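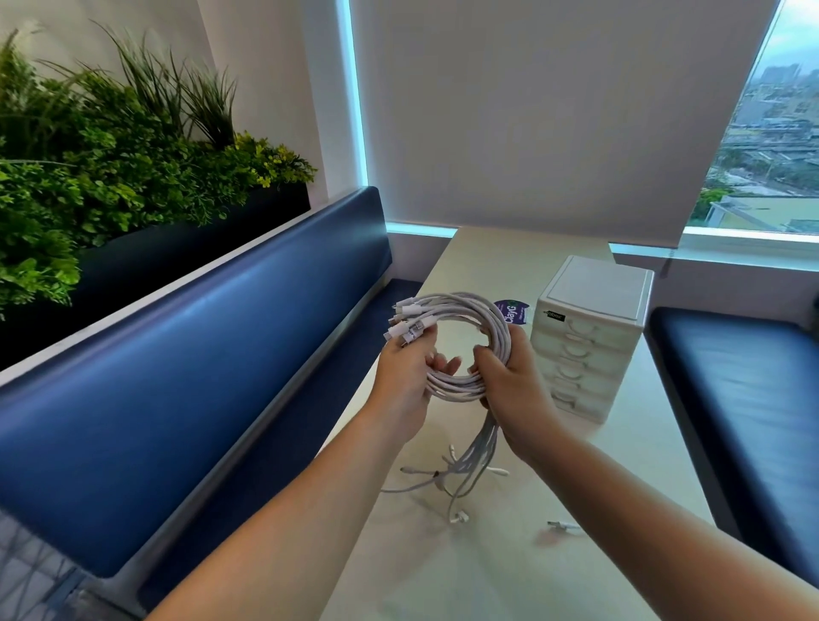
Winding charging cables by hand, with the drawers waiting.

I have now wound the same sort of white cable 26 times for the benefit of a machine, and I would like it noted that I was never any good at it. My mother wound cables well. I bunch them and hope.

The people at Zetisham believe a robot should learn chores by watching ordinary hands. Over in Terstead they prefer remote control, so a person with two handles and a screen takes up to 12 minutes to do what I botch in one. Both camps talk about "expert demonstrations." I have met the experts. We were told to act natural, and I have never held a plug so stiffly in my life.

My money is still on bare hands. On the handles everyone gets cautious and a bit stupid, me included, and the robot picks up the caution along with the task. With my own fingers I at least squeeze a cable the way a cable gets squeezed.

What bothers me is the bunching. Somewhere a robot will soon coil cords exactly as I do, ends hanging out, and then go looking for a drawer to cram them in.

2,477 shares | 19 comments
Get the Eltovthorpe newsletter. Enter your email
Search this site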